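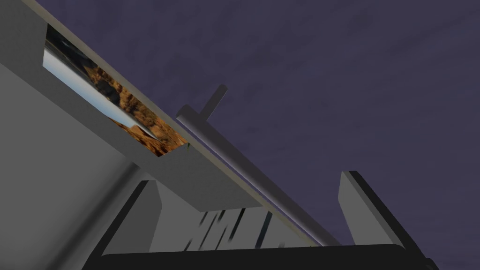

Render: Hiba Bitar / Kisbridge

Home Guides Simulation Grippers Downloads Contact

Comparing wrist camera mounts in simulation

This guide covers a side-by-side test of two wrist camera poses on a parallel-jaw gripper in the Stakby simulator. Allow an afternoon. You need a two-arm robot model, one furnished room, and the Gruvora logging plugin.

1. Load the room and set the arms to the home pose. Lock the random seed at 273 so furniture colours and wall textures stay the same between runs.

2. Place the torso facing the drawers. Move the left gripper to its pre-grasp point just below the white handle on the purple drawer, and park the right arm upright.

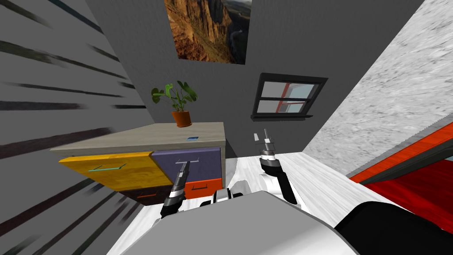

Fig. 2. Left gripper at the pre-grasp point, head camera view.

3. Attach the wrist camera to the gripper base link. Do not attach it to a finger link, or the view will shift each time the jaws open. Pose A has no tilt. Pose B is pitched 18 degrees toward the palm.

4. Record 370 steps per pose, with the jaws commanded open. Save the joint log with each recording.

5. Check the wrist view before going further. Both fingers should be in view, with the gap between them clear enough to judge alignment.

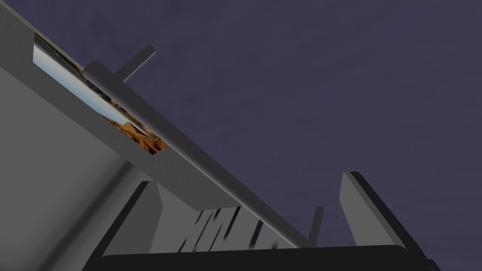 6. Repeat for six handles, in the same order for both poses. Tsz-kin Kao's script in the Downloads section reads the logs and writes one row per attempt.

Reflective materials can upset the depth estimate. If the values jump, set the material to matte and rerun that handle only. Note the change in the log header.

The Wei controller uses degrees and the simulator uses radians. Convert before you enter the pitch for Pose B.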